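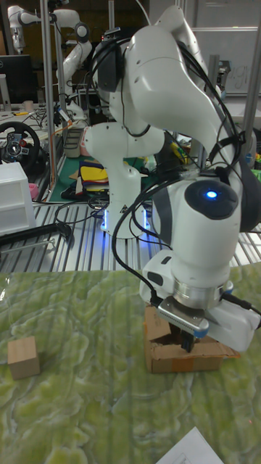
We finally have a result I'm allowed to be excited about! For most of the winter I have been trying to teach our arm to put a small wooden cube into a cardboard box, and every visitor to the lab has politely asked me why that is hard. It's the box. A cube is a cube whichever way you turn it, but an opened box has flaps, and the flaps go wherever they like.

Our first policy, trained in November on 2000 demonstrations, was lovely as long as the flaps were folded well back. Bend one inwards a little and the gripper would come down on top of it, push, and carry on as if all was well. Kianoush Nikzad suggested more demonstrations, so we went up to 3000 and got a policy that did the same wrong thing more smoothly (sorry, Kianoush).

What changed matters was an idea from Roya Nazari. She pointed out that all our demonstrations were good ones. The person driving the arm never came down on a flap, so the policy had never seen how to get out of that mess. So we recorded a new set which starts in the mess - fingers already touching a flap, or too far over one side - and only shows the recovery. We collected 29 of these in one afternoon, mixed them in with the old data, and made sure they turned up in training far more often than their number deserved.

I expected a small bump. Instead the arm now comes down, touches a flap, lifts, shifts over and tries again, and I made a very undignified noise the first time I saw it do that. It will sometimes try a third time, although none of the recordings has more than one retry in it, and I would love to know where that comes from.

There is plenty left to do. We have only used two boxes, both much the same size, and on a different tablecloth it gets noticeably worse at finding the cube. Pejman Nouri thinks the weighting matters more than the recoveries themselves, so he is rerunning everything with the weights flat. I've bet him a coffee that he's wrong, and his runs should finish some time next week.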